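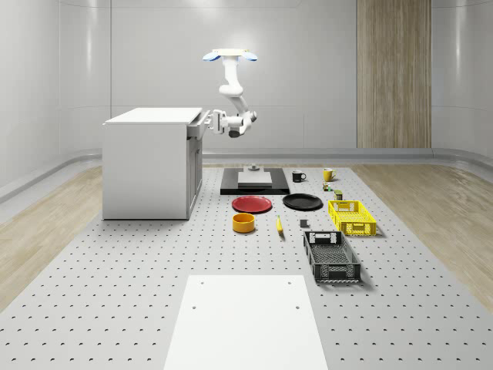 One operator who tried the first version of our system remarked that steering the arm with a keyboard felt like threading a needle in mittens, and asked whether the hand could simply follow theirs. That remark shaped most of what we report in this section.

4.2 Collecting demonstrations by remote control

All demonstrations were given in Orkell, our simulated kitchen, through the Trarnetti hand controller. The operator holds the controller, squeezes a trigger to take charge of the arm, and moves. The gripper copies the change in position and orientation of the hand from the moment of the squeeze, so there is no need to line up with the arm first. Letting go freezes it in mid-air, and the operator can lower a tired wrist, turn to a better angle and squeeze again. We were delighted by how quickly people took to this! Most were attempting drawer tasks within 20 minutes of putting on the headset.

The layout mixes furniture with small things to handle: a cabinet with drawers, two mugs, a red plate and a black one, a bowl, a banana, and a yellow and a black crate with lattice sides. Commands are sent at 20 Hz, and we store joint angles, gripper opening and the object poses at the same rate.

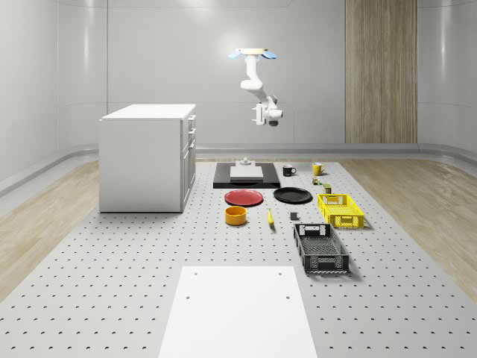
4.3 What we kept and what we threw away

We asked for 2000 demonstrations and kept all the ones that reached their goal, including those with a fumbled grasp and a second go. Earlier work of ours had trimmed such episodes down to the clean part, and the policies trained on them gave up after the first slip. The untidy ones are lovely teaching material, and we would urge other groups to hold on to them.

A further 365 attempts ended without reaching the goal. These are stored separately under the name Dunura and are not used for training here. Drawers account for a large share of them, mostly because the operator misjudged the depth of the handle. Adding a second viewpoint in the headset helped a great deal with this, and we switched it on for the final 200 sessions.

Pauses need some care. An operator who is thinking holds the gripper still above the objects, and a policy that copies this faithfully may hover for ever. We therefore drop still stretches longer than two seconds.

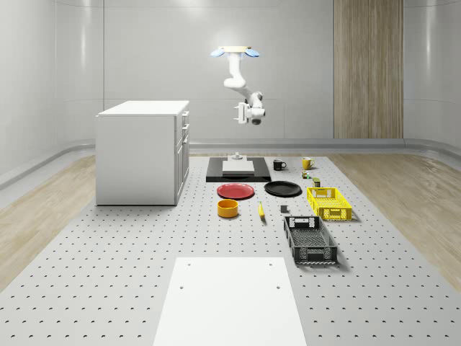 Figure 4. The Orkell kitchen, with the empty gripper raised clear of the objects.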